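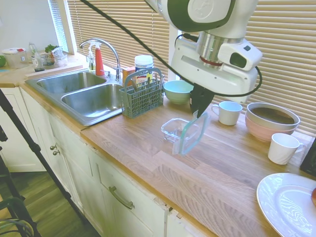
A small glass container and its lid at the kitchen counter.

Shared kitchen storage: revised rules from June

The refrigerators on level 2 of the Mistoslow building are used by 136 registered tenants. The temperature logs for the first quarter have been reviewed, and the storage rules are being changed as a result. The revised rules take effect in June.

Both units are set to 37°F. Logged air temperature stayed at or below 40°F for most of the quarter, but the left unit went above that limit on 17 occasions. Most of these fell between noon and 1:30 p.m., when the door is opened most often. The remainder followed large deliveries of warm food placed on the middle shelf, directly in front of the rear vent. With the vent blocked, the upper shelf runs cold enough to freeze lettuce while the door bins stay too warm for milk.

The following will apply.

Containers must have a lid that closes. Foil and plastic wrap are accepted for one day only. Glass and rigid plastic are both fine, but square or rectangular shapes are preferred on the middle shelf, where round bowls waste a good deal of space.

Every container needs a label with a name, a suite number and the date it went in. Masking tape and a marker are kept in the drawer nearest the door. Cooked food is removed after four days. Sealed commercial products are kept until the printed date, then removed.

Hot food should be split into shallow containers before it goes in. A depth of two inches or less is suitable. Food should not be left out for more than two hours in total – this includes the time it spent at a meeting or on a buffet table.

Leave a gap of at least two inches in front of the rear vent. A strip of tape on the shelf will mark the line.

The door gasket on the left unit was replaced by Escobar on March 31, 2022. The old gasket had hardened along the hinge side and no longer sealed at the lower corner. Readings since the replacement will be compared with the earlier logs before any decision is made on a new compressor, which Escobar has quoted at $436 including labor. The right unit needs no work at present.

Lids left without a matching container will be held in the bin under the coffee station until the end of each month, then recycled or discarded.

Questions about the logs, or requests for shelf space for an event, go to Kenneth Carnegie at the Mistoslow front desk. Event requests need two working days' notice and should state the number of trays.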